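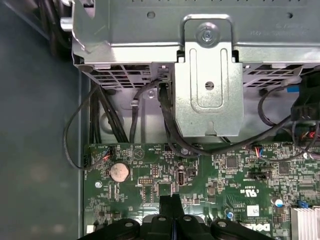

Moving a Home File Server to ZFS Mirrors

Filed under: Storage, Home Lab
2022-05-21
4 min read

The old file server, Letthorpe, ran a single ext4 volume on top of software RAID 5 for most of its life. It worked, but a rebuild took long enough that I stopped trusting it. I have now moved everything to a pool of mirrored pairs, and these are my notes on the migration.

The data to be moved came to 774 GB after cleanup. Most of the cleanup was old virtual machine images and duplicate photo exports. I did not bother with a deduplication tool. A sorted list of checksums and an hour of reading got rid of the worst of it.

The new pool is named ninar. It has 2 mirror vdevs, ashift set to 12, and lz4 compression on at the root so that every dataset inherits it. I left deduplication off. The memory cost is hard to justify for this kind of data, and the compression ratio on documents and source trees is already decent. Record size is 1M on the media dataset and left at the default everywhere else. Access time updates are off for the whole pool.

For the copy itself I used rsync over the local network with the archive, hard link and extended attribute flags. The first pass ran overnight. The second pass, with the source mounted read-only, picked up the files that had changed in the meantime. Then I ran a third pass with full checksums, which found 183 files with differing contents. All of them were in one mail archive, and all had matching size and modification time on both sides – a normal rsync run would have skipped them. I restored that directory from the offline backup and checked it again.

Snapshots are handled by a short shell script called from cron. It keeps hourly snapshots for a day, daily ones for 20 days, and monthly ones until I delete them by hand. Replication goes to Vunura, the small box in the hall closet, using incremental sends. The receiving side is set to readonly so that a stray write does not break the next increment.

Two settings I would change if starting over. I should have made separate datasets for each user share at the beginning, as splitting them later means copying the data again. I should also have set xattr=sa before the first file was written. It only applies to new files.

Scrubs run monthly. I will post the error counters in July, along with power readings if the meter is still logging by then.

Related posts
Replacing NFS v3 with v4 on Letthorpe
Incremental sends over a slow link
Sethi: a small script for comparing checksum lists
Cron mail that gets read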